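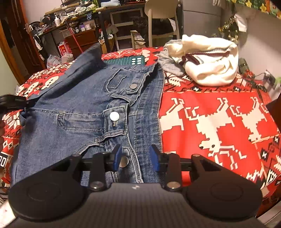 Thread on collecting folding examples for Trindetti, our small project at Clanville. The goal for June is 2,000 good examples with clothes, and today the folder has 1,891. Denim is the most difficult class until now. The waistband is stiff, it has metal buttons, and the fingertip pads must come to the cloth from a good angle or they only push it. I begin each denim example with the garment spread and the waistband in view of the camera.

2/ Both hands must be recorded, also when one hand only holds. In my first 700 examples I kept only the hand which moves. The model then learned to pull, and the cloth traveled across the table with it. I had to leave out all of these.

3/ The tablecloth under the clothes is patterned on purpose. With a plain table the model at Dremness found the edge of the garment very easily, and in a real home it found nothing. I change the cloth between batches and write the change in the log.

4/ My rule for speed: slower than you fold for yourself, but without stops. If I stop to think, I delete the example and start again. A pause in the data becomes a pause in the robot — I have seen it wait over a sleeve like it was reading.

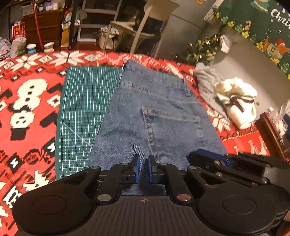 5/ I also keep examples with a small mistake and a repair, but I put them under their own label. If a corner slips, I take it again and continue. Vītola, the tool we use for labels, lets me mark the exact moment of the slip. It is slow work, 12 clips and I need a tea.

6/ A question for people who do the same: do you split one long fold into short parts, or do you leave it whole? I leave it whole now. For trousers I am not sure it is right, the second fold depends so much on the first.

7/ Next I will do knitted things. They stretch, so I expect to change my opinion about the speed. I will write here when the first batch is labeled.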